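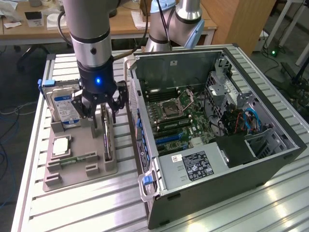 Old Castillo chapel to reopen Friday after roof work

The former Methodist chapel on Castillo Street opens its doors again this Friday at 6:30 p.m., the first service there since the roof was found to be letting in water in three places. Doors at 6. Street parking only, the lot is still full of scaffolding.

The building went up on land given by a farming family and was meant to hold 300. It rarely did. Older members remember the gallery being roped off by the time they were in Sunday school, and the last regular congregation was down to almost 50 when it merged with the Urkero church across the river.

Slates came off in February. Work was supposed to take six weeks - took fourteen. Two of the main beams had rot at the wall end and had to be cut back and spliced, and the plaster on the north side came down with them. Contractor was Gullitik, who also did the bell frame at Karkedico a few years back.

The foundation stones have been cleaned and can be read from the sidewalk again. Most carry intials only. One at the left of the porch has a full line of scripture that had been under paint since at least the sixties.

Inside, the pews are back but not all of them. Nine rows on the ground floor, none in the gallery, which stays closed until the stairs get a second handrail. The harmonium is playable. The pipe organ is not, and there's no date for it.
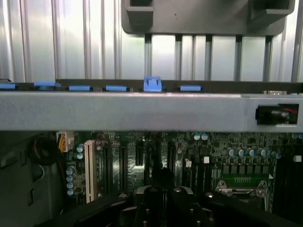 Silver ribbed panel and dark rail with light-blue tabs.

Friday's service will be hymns mostly, all from the 783-page hymnal the chapel used to own in quantity. Only a handfull of copies survived so words will be on printed sheets. Tea afterward in the schoolroom, bring a mug if you have one.

A collection will go toward the porch door, still boarded. The merged congregation plans to use the chapel once a month through the summer and then see. Winter is a question - the old boiler was condemned and heating the place with plug-in units blew the fuses twice in testing.

Anyone with old photos of the inside, especially the pulpit before it was moved, can bring them along to be copied.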